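Week 5 notes: who's talking, and what are they answering?

Okay, so we ran out of time on the Sutherland debate, and a bunch of you asked for my notes. They're rough (sorry!) but this is more or less what I wanted to get through before the bell.

## The pivot

A candidate gets asked about rent. Thirty seconds later she's talking about crime. How did she get there? Usually there's one hinge sentence, something like "what I hear from families is..." and once you start listening for it you can't stop. Go back to the Vatolbridge mayoral debate and underline every hinge. I found more in the second half, when both of them were tired.

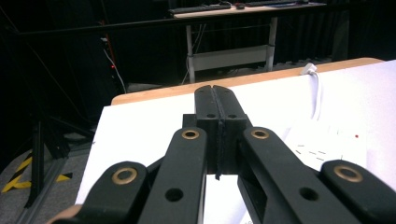

A pivot isn't always a dodge, by the way. Sometimes the question is lousy, and moving off it is fair. What I want from you is a judgment on each one, with the line quoted.

## Polls in the question

Moderators love to open with a number. In the Vatolbridge debate it was "36 percent of voters say housing is their top issue." Fine, but ask these before you go any further:

- Who got polled? (That one was 300 people, all reached by landline.)
- What were the other choices on the list?
- Did the candidate argue with the number or just swallow it?

The **Verero** poll the same month put housing way lower, and it used a longer list of issues. Same town, same voters, different menu! 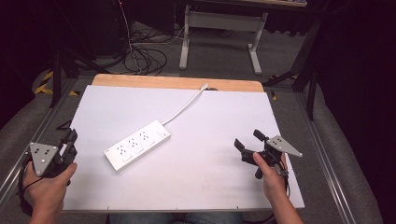

I'd like you to read both questionnaires side by side before the next class. They're short, I promise. The Kulo transcript is in the same folder, and page 73 has the exchange where the moderator reads the poll wrong and the candidate lets it slide. I still can't decide if he noticed.

## Headlines

Last bit. Take one answer from the transcript and write two headlines for it, one friendly and one hostile, both accurate. It's harder than it sounds, and the verb does most of the work: "said," "claimed," "admitted," "insisted."

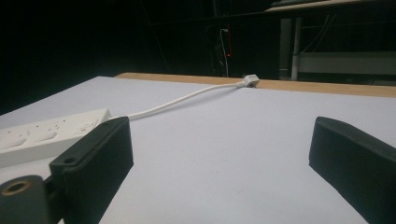 *Page last changed: December, 4:10 p.m.*

For the short paper, pick one exchange and stick with it. The whole thing is out of 100, and a good chunk of that is quoting correctly, so copy from the transcript and not from memory. Bring a printed draft to class, double spaced, with your hinge sentences underlined.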